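Ticket: right arm lags left during two-arm stretch, cloth planner aborts
Component: Pudent motion layer / Gremstead cloth planner
Opened by: Sharada Hegde
Status: open, workaround in place

Hi all, me again, and yes it's the folding cell again. Since I pulled the October build of Pudent, the stretch step keeps dying on me. Both arms go for their grasp points fine, and then as soon as the planner asks for the synced pull I get this in the log:

gremstead.plan: sync window exceeded, limit 50 ms, got 150 ms
gremstead.plan: abort stretch, release both

Left arm is always the one that gets there first. I've swapped the order in the config, so the right arm gets its command first, and it makes no difference at all (I was really hoping it would!).

Stuff I tried before bugging anyone:

Restarted the bridge process. Same.
Turned off the perception overlay in case it was hogging the CPU. Same, and the log got harder to read, so I put it back.
Rolled back only the cloth planner and kept the new Pudent. Same abort, so I don't think it's the planner's fault.
Rolled back Pudent and kept the new planner. Works! Ran it until I got bored.

I'm also attaching the cell views, because Heriberto asked what the layout is and where the grasp points land on the dark gray piece. 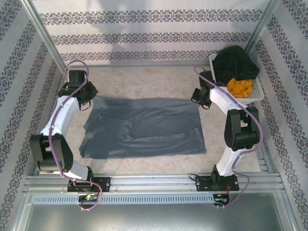
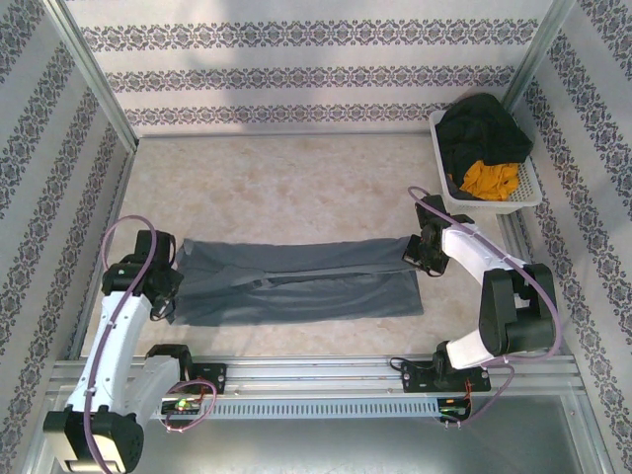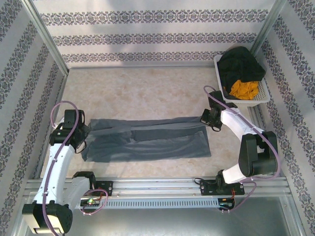
Config is the stock Illholm two-arm profile with our own offsets on top. Controller loop is set to 1000 Hz on both sides, and I checked that it really reads back as 1000 from each arm after startup. I didn't trust the yaml, we've been burned by that file before.

Reply from Heriberto Henao, 10:40 am
Thanks for the rollback test, that saves me a bunch of digging. Can you look at what the command queue depth is on the right arm? There was a change in Pudent where the queue size comes from the profile now and isn't hardcoded anymore. Run the status dump with the verbose flag, it's near the bottom under transport.

Sharada, 11:15 am
OK so that's interesting! Left says queue 1, right says queue 8. I never set that anywhere. I grepped our whole offsets folder and the word queue isn't in there once. Then I looked in the Illholm profile and there it is, under the right arm only, with a comment that just says "per Baldursdóttir setup". We did copy the Baldursdóttir profile way back when we were first bringing this thing up, so I guess the line came along for the ride and the old build ignored it.

Heriberto, 11:30 am
Yep, that would do it. With a deep queue the right arm chews through stale setpoints before it sees the new pull target. Set it to 1, restart the bridge (a reload won't pick it up), and try the stretch again with the sync limit left alone. Please don't raise the limit to make the error go away, I'd like to see the real number.

Sharada, 1:50 pm
Changed it, restarted, and the abort is gone. The sync line now shows the two arms well inside the limit every time. So happy!

One leftover thing and then I'll stop. The garment classifier flips between "trousers" and "long sleeve" on the same piece depending on how it's lying, and each flip makes the planner throw out its grasp points and start over. It did that on the old build too, so it's not part of this mess, but with the lag fixed it's now the slowest bit of the whole cycle. Can we hold the label once both grippers report closed? I can write the patch if somebody tells me where the label gets cached.

Heriberto, 2:20 pm
Holding the label sounds right to me. Look in the tracker node, the cache gets cleared on every new mask, and that's probably your flip. Open a separate ticket for it and put me on the review. I'll leave this one open until the profile fix is merged and there's a startup warning when the queue sizes don't match between arms.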